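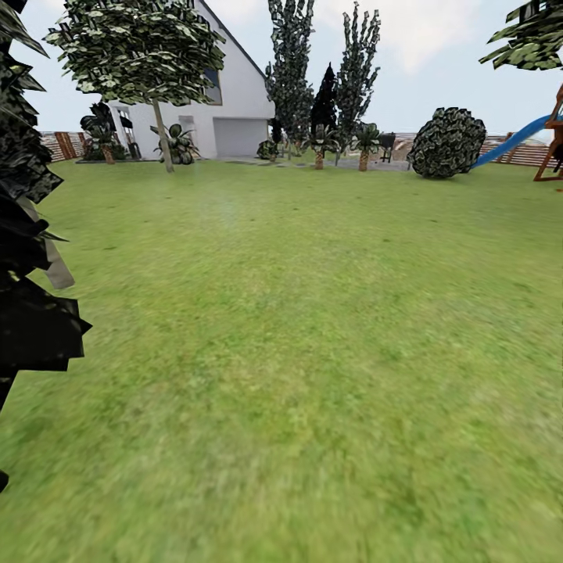
*Kurz gemähte Rasenfläche hinter dem Haus, links dunkles Laub. Visualisierung*

Der Klimarasen soll weniger trinken, seltener gemäht werden und auch im August grün bleiben. So steht es jedenfalls auf dem Sack. In Bondberg hat die Mischung namens Chien im Frühjahr viele Käufer gefunden, obwohl sie deutlich teurer ist als gewöhnlicher Sport- und Spielrasen. Die Gartenberaterin, die wir zum Gespräch treffen, fährt seit Jahren durch die Siedlungen am Ortsrand und sieht sich kranke Wiesen an. Ihren Namen möchte sie nicht gedruckt sehen, sie bekommt Aufträge aus der Branche.

Ob Chien hält, was der Sack verspricht? Sie zieht die Schultern hoch. »Da ist Rohrschwingel drin, der wurzelt tief. Das ist seit Jahrzehnten bekannt, dafür braucht man keinen neuen Namen.« Tief wurzeln könne das Gras aber nur, wenn der Boden es zulasse. Auf den Neubaugrundstücken liege oft eine dünne Schicht Mutterboden über verdichtetem Lehm. »Da kommen die Wurzeln 5 Zentimeter weit, dann ist Schluss. Und im Juli ruft mich jemand an und sagt, das Saatgut war schlecht.«

Der Hersteller Goker verweist auf einen Feldversuch, nach dem der Wasserbedarf um 30 Prozent sinkt. Wir haben die Kurzfassung ausgedruckt mitgebracht. Die Beraterin liest sie zweimal und legt den Finger auf eine Fußnote. Verglichen wurde mit einer Fläche, die täglich beregnet wurde. »Wer sprengt denn jeden Tag? Wer das tut, spart mit jedem Rasen, sobald er damit aufhört.« Dass die Zahl stimmt, will sie gar nicht bestreiten. Sie wüsste nur gern, was bei zwei kräftigen Gaben pro Woche herausgekommen wäre, also bei dem, was sie selbst ihren Kunden rät. Dazu steht in der Kurzfassung nichts. Eine Langfassung haben wir bei Goker angefragt, bis zum Redaktionsschluss kam keine.

Wir fragen nach dem Pflegevertrag, den es zum Saatgut dazugibt. Er heißt Corer und umfasst Aerifizieren, Düngen und Nachsäen. In Bondberg haben ihn nach Angaben des Anbieters 131 Haushalte abgeschlossen. »Das Aerifizieren ist das Vernünftigste daran«, sagt sie. »Löcher rein, Sand drauf, Luft an die Wurzeln. Aber im Vertrag steht das einmal im Jahr, und zwar im April, egal auf welchem Boden. Auf Sand können Sie sich das sparen.« Die Düngung hält sie für zu üppig. Wer viel Stickstoff gebe, müsse oft mähen, und das vertrage sich schlecht mit dem Versprechen, die Arbeit werde weniger.
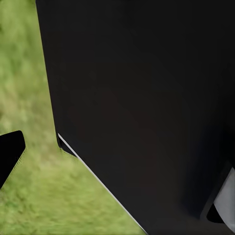
*Mattschwarze Fläche, ohne Beschriftung. Visualisierung*

Ist der Rasen selbst das Problem? Auf diese Frage reagiert sie ungeduldiger, als wir erwartet hatten. Sie höre sie inzwischen bei jedem Vortrag, meistens von Leuten ohne Kinder. »Ein Rasen ist zum Drauflaufen da. Eine Blühwiese sieht im Juni herrlich aus, aber spielen Sie da mal Federball.« Sie rät dazu, nur die Fläche kurz zu halten, die tatsächlich betreten wird, und den Rest zwei- oder dreimal im Jahr zu schneiden. Verkaufen lasse sich dieser Rat schlecht.

Auch ihre eigene Zunft bekommt etwas ab. Bodenproben würden ständig empfohlen und selten gelesen. Einmal habe ihr ein Gartenbesitzer die Ergebnisse von 3 Jahren vorgelegt, ordentlich abgeheftet, alle mit demselben Kalküberschuss. Gekalkt habe er trotzdem jeden Herbst, der Betrieb habe es ja angeboten.

Und das Braun im Hochsommer? Das solle man aushalten, findet sie. Gras stelle bei Trockenheit das Wachstum ein und treibe nach dem ersten ordentlichen Regen meist wieder aus. Wir wenden ein, dass ihr eigenes Gewerbe davon lebt, dass die Leute das nicht aushalten. Sie lacht kurz. »Stimmt. Im September verkaufe ich denen dann die Nachsaat.«

Chien würde sie auf lockerem, tiefem Boden übrigens durchaus säen, zum Preis einer normalen Mischung. Ihr eigener Garten besteht zum größten Teil aus Klee.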